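Writing the Rules for a Shared Floor
An interview with Marjorie Mottram, Head of Operating Standards, Treloar

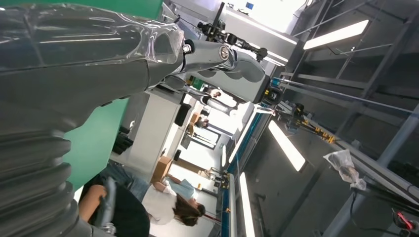
Robot arms and staff at work in the Treloar hall, Livthorpe.

Mon 1 October

When the second edition of the Treloar floor code came into force in April, it was 10 pages long. The first edition had run to 75. Marjorie Mottram, who led the revision, regards the shorter document as the stricter of the two.

"The old code had a clause for nearly everything, and people could not find the clause they needed," she says. "An operator standing beside an arm has a few seconds to decide whether to step in. If the answer is on page 61, the answer is of no use."

Treloar's hall in Livthorpe is a mixed workplace. Two-armed robots are run and taught there within a short distance of people who are seated at benches, packing parts or repairing equipment. The code covers everyone in the hall, including office staff, contractors and visitors, and it applies whether or not a machine is moving.

That last point was the subject of long discussion during the revision. Under the first edition, a robot that was standing still could be treated as switched off if its status light was out. The second edition removed the allowance. An arm is now considered live until the person in charge of the station has locked its supply and signed the station card.

"A still arm tells you very little," Ms. Mottram says. "It may be waiting for a signal, or for a part, or for the person who is teaching it to finish a sentence. We ask staff to treat all of those the same way."

The code sorts work into three classes. In the first, no person may be within reach of the arms. In the second, a person may be within reach provided that speed and force limits are set and have been checked that day. The third covers teaching and repair, where close contact is expected and a second person must stand by with a stop control in hand. Each station carries a card showing the class in force, and a change of class has to be announced aloud before the card is turned.

The spoken announcement was proposed by Trevor Haslam, the floor supervisor, and was resisted at first. Some of the engineers felt that a screen message would be enough.

"I had no objection to the screen," Mr. Haslam says. "But a person bent over a bench with their back to it will not see it. They will hear their own name." He adds that names are used on purpose. A general call across the hall was tried for a few weeks and was soon ignored.

Before the revision was drafted, the standards office read through 1,045 entries in the station logs. Ms. Mottram had expected the majority to concern the movement of the arms. Instead, 346 of them dealt with what she calls housekeeping: cables left in a walkway, boxes set down inside a marked area, covers that had worked loose, bags and tools hung wherever there was room.

"These were small matters, and most were put right on the spot," she says. "However, they were being put right by whoever happened to pass. We wanted each one to belong to somebody."

Every station now has a named keeper for each shift. The keeper walks the station before work starts and again after the midday break, and checks four items: the floor, the cables, the covers and sleeves on the arms, and anything hanging from or resting on the support frame. Nothing may be hung on a frame within reach of an arm during first-class or second-class work. Cables are to be clipped along their full run, with enough slack for the joint to turn and no more. A sleeve that is torn or has slipped over a joint is to be replaced before the arm is next run.

Mr. Haslam would have liked the list to be longer. He argued for a check on lighting, having found that glare on a glossy cover can make a wrist joint hard to judge from a seated position. The proposal was held over and will be looked at again in the next edition.

Clothing was a further point of debate. The code asks for hair to be tied back and for loose cuffs, cords and badges to be removed or tucked in. It doesn't require a uniform. "We were asked many times to bring one in," Ms. Mottram says. "I could not find an entry in the logs that a uniform would have prevented, so it was left out."

Outside firms are held to the same rules. Dorora, which services the grippers, and Jeltix, which supplies the station software, each sent staff to the half-day course that all new arrivals must take. The course ends with a walk around the hall, during which each person is asked to stop the group whenever they see something they would report. Those who stop the group too often are not corrected.

"I would prefer ten needless stops," Ms. Mottram says — and she notes that a stop has never been counted against a station's output since the new code began. The time is booked to the standards office.

Asked what she would change, she points to the station cards. They are printed, they wear out, and the color for the second class fades faster than the other two. Replacements have been ordered in a heavier stock. She would also like the keepers to have more say in how the stations are laid out, as they are at present consulted only after the benches have been placed.

Comments from staff on the third edition may be handed to any station keeper or sent to the standards office in writing. Mr. Haslam will hold a meeting for each shift before the draft is issued.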